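Workshop tips: sharing a finishing bench with the arms

Hiba Saliba runs the garment finishing cell at Mansour. Her notes apply to most two-arm benches.

1. Staffing
The arms took over lifting and presenting. People kept inspection, sorting and repairs, so rota for checking time. Our Saturday shift handles 562 pieces, over 300 of them small knits.
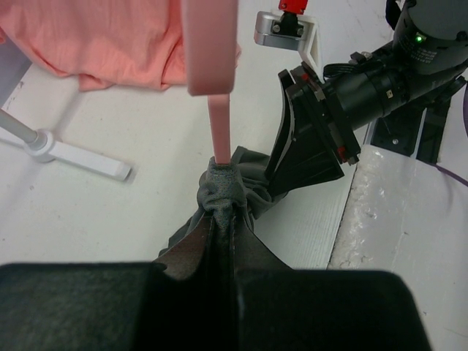 2. Gripping soft goods
Set grip force by fabric, never by garment size. Thin cloth should be gathered before it is held - a dark grey piece bunched between the pads, with the stitched seam near the tip, leaves the seam open to inspection. Check pads for lint every 33 cycles.

3. Layout
Keep stands and hanging garments outside the swing of the second arm. Tie cables back at the start of each shift.

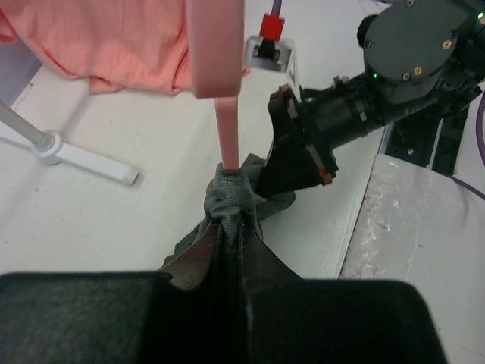 4. Handover
Log stoppages by cause. Operators now spend 39 minutes a shift on this, and it needs a line in the job description. Pause both arms before reaching in.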